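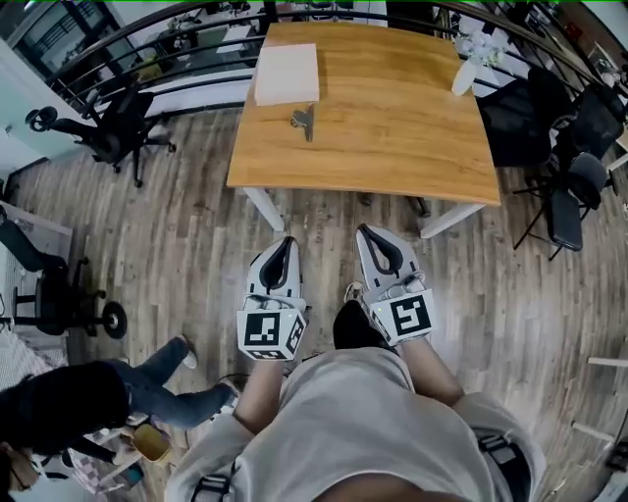 Why not just film people's bare hands and be done with it, Esmaeil Soltani wrote to us after reading the first version of this page. Cheaper, faster, no straps. Fair question and we get it a lot, so it goes first.

Bare hands do things a two-finger gripper can't. Fingers roll, pinch, tuck, cheat. A model trained on that has to guess how to get from five fingers down to two and it guesses badly, at least on the jobs we get asked for. So our people hold the same kind of gripper the arm is going to use, and do the job with it. Slower. Clumsier the first week. The recordings are worth more to the people who buy them though, and they tell us so, and they come back.

About Nartey

We collect demonstrations for robot learning. That's the whole business. A customer tells us what the robot needs to learn – put the box on the shelf, zip the pouch, clear the table – and our demonstrators do it over and over with hand-held grippers while everything gets recorded. Then we check it, cut it, label it and send it.

Founded in Varnton by Zihan Yu, who was trying to train a folding policy and ran out of patience with teleoperation. Long cables, lag, sore neck, a handful of usable runs by the end of a day. The first hand-held pair was put together on a kitchen counter out of printed parts and did not survive the month. The current pair is called Orkent and it does survive, mostly. We replace fingertips a lot.

We're still in Varnton. Open floor upstairs, desks down below, tables and chairs that get moved all day long. Plank floor, which the tidying tasks like and the folks carrying tripods don't.

What we do in a session

A demonstrator wears the straps, takes one gripper in each hand, and gets a task card. The card says what to start with and what done looks like. It does not say how. We want different ways of doing it, different speeds, left hand first, right hand first. If everyone does it the same way the model learns one path and falls over the moment the box is turned a little.

The marker blocks on the grippers tell us where each one is in the room and which way it points. Black and white squares, nothing fancy. Keep them clean, keep your sleeve off them. Half of our training for new people is sleeve related.

Between runs things get moved. Box goes to the other end of the table, chair gets pulled out, somebody swaps the cloth. We call it shuffling and there's a sheet for it so it doesn't turn into the same four positions every time, which is what people do when they think they're being random.

Mistakes stay in, marked as mistakes. Drop something, pick it up, carry on. Customers used to ask us to throw those out and now most of them ask for more. A run where the tracking was lost is a different story, those go in the bin.

Where we are now

As of 1 June 2019:
465 tasks on cards and recorded
169 objects in the library, all washed or wiped and tagged
5 people on checking
2 rooms booked for home tasks, one more if the lease works out

The task number went down this spring. We merged a bunch that were realy the same task with a different mug.

Tedance

Tedance is our open set. Household pick and place, opening and closing, some soft stuff – towels, bags, a few shirts. Free for schools and hobby labs, ask us for the download. Paid sets are seperate and stay with whoever paid for them. We don't resell a customer's runs and we don't mix them into Tedance, even the boring ones.

Next release is planned for October. More two-handed tasks in that one, as lots of people wrote in about those. Holding a bag open with one gripper and loading it with the other, that kind of thing. Harder than it sounds. The current draft of the bag card has been rewritten more than any other card we have and it still isn't right.

Who works here

Demonstrators, checkers, a small hardware bench, and Zihan, who still takes a shift with the grippers and still gets runs rejected by the checkers. No robotics background needed to demonstrate. We've had bakers, a piano teacher, students, someone who did alterations for years and is better at cloth than any of us. Patience counts. So does being OK with doing a thing again right after you did it perfectly.

Shifts are short with long breaks. Grippers get heavy by the end, your forearms will know. Paid by the hour, never by the run. We tried by the run early on and got a lot of very fast, very bad runs. Our fault.

Faces and names. Demonstrators sign off on what gets recorded before they start and can pull their own sessions afterwards. Other people in the room get told when recording is on. Faces are blurred before anything leaves the building.

What we don't do

We don't train the models for you. We'll run a quick check policy to make sure the data loads and isn't garbage, but tuning is yours. We don't do anything with kids or patients. We don't do kitchens with the stove on, insurance said no and we agree.

Small orders are fine. One task, one afternoon, if that's what you need to find out whether this is any use to you. Tell us what gripper your arm has. If it's close to Orkent we can start right away, if it isn't the bench can usually make fingertips to match, allow extra time for that. Send us the objects if they're odd ones. Send two of each, things break.

Getting in touch

Use the form, pick "data" or "jobs" so it lands with the right person. Put the task in the first line please, one sentence, plain words. "Robot puts folded towels in a drawer" beats a ten page spec, we can get to the spec later.

Visits are by appointment. Comfortable shoes. If you want to try the grippers tell us ahead and we'll leave a pair charged – short sleeves are best.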